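July 2, 2024 – Clitbridge workshop, glaze tests

Opened the kiln first thing and the Pirau ash glaze has finally gone glossy! Tile 54 is the one. It broke to a lovely honey colour over the ridges, and there's no crawling at the foot like we had in November. Abla Salameh thinks the extra sieving did it, and I'm inclined to agree – we went through the finer mesh twice this time.

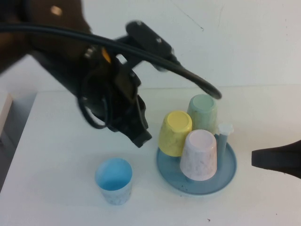

The Zosden clay still shrinks more than I'd like. I'll mix another 300 g of the glaze with a touch more feldspar and try it on both bodies. Slower cooling too, 50 degrees an hour from the top.

Abla, please leave tile 99 on the shelf, I want to refire it with the next load. Need to order more cones and a new sieve brush.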